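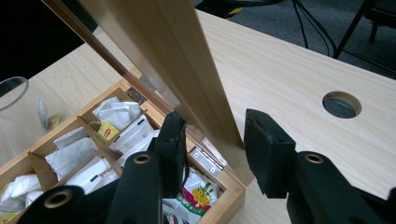
You've got to get one, Vsevolod Prokopenko told me, it ends the whole argument about where the tea goes. I'd like to know which argument he meant, because in our house the tea went in the cupboard, in the cardboard it came in, and the only thing we argued about was who finished the mint.

Anyway, I now live with a tea box. It came into the house in November and I have been trying to like it. The one I have is a wooden box with little square compartments and a lid on two small hinges, and it says TEA on the front in case you were about to put screws in it.

My first complaint is the math. Tea is sold in boxes that hold more bags than one of these compartments does. I emptied a pack into its slot, got most of them in, and the remainder went back in the cupboard in the cardboard. So now the tea is in two places. I asked Vsevolod what he does with his leftovers and he said he keeps them in a drawer. Three places, in his case.

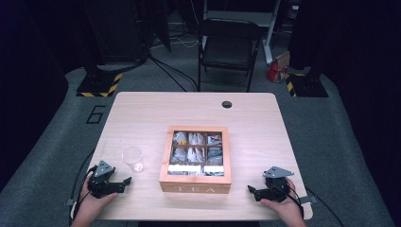
And the box itself has to go somewhere. Mine takes up a good piece of table, and more when it's open, because the lid has to have room to swing up behind. If you keep it under a shelf you will be dragging it forward every time you want a cup. The Pundov catalog shows theirs tucked under a row of mugs with the lid shut, and I notice they didn't photograph anyone getting a tea bag out.

Then there's the matter of shapes. The dividers assume every tea bag in the world is a flat square envelope. Those do fine, they stand up like index cards and you can flip through them. But half of what we drink comes in soft paper or with a string and tag, and those slump. Give them a few days and you have a nest with one yellow tag hanging out of it. You pull the tag and hope only one bag comes along.

I wrote a shorter version of this gripe last winter and got more mail than I expected. Most of it was on the side of the box.

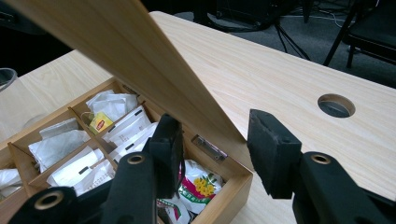

You're overfilling it, Reto Camenzind wrote back, put in half of what fits and they'll stop crumpling. Fair enough, I tried it. The envelopes promptly fell over, since they had been holding each other up. I went back to cramming.

He also thinks I should give each kind its own compartment and never mix. I did this for over 7 weeks. It works if you are the only person in the house who touches the tea. Once guests are involved, a bag gets taken out, looked at, and put back wherever there's a gap, and by the end of the evening the chamomile is in with the black tea and you're reading every packet anyway.

Do I worry about freshness? A little. Plain paper bags sitting next to something fruity will pick it up, at least to my nose. The ones sealed in their own wrappers seem fine. Somebody from Cenbridge wrote to say a good lid takes care of that, but a lid does nothing about the neighbor in the next slot.

What I'll give it is that people like being offered the box. My aunt spent a good five minutes choosing and then had what she always has. 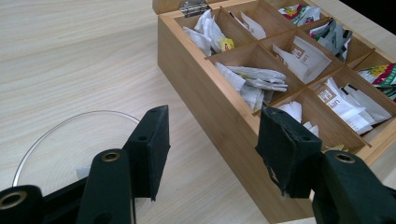

How I fill it now, for what it's worth

Strings and tags go at the back, where they can slump in peace. Stiff envelopes go in the middle, standing, tight enough that they don't tip. Anything in a bright wrapper goes up front, because you can tell what it is without lifting it out.

I stopped buying sampler packs to make it look full. The last one from Tautahi had 49 bags in it and I wanted to drink maybe six of them.

The everyday tea stays in the cupboard in its cardboard. I still reach for that first most mornings, and the box comes out when there's company. If anyone has a use for a lot of hibiscus, write to me.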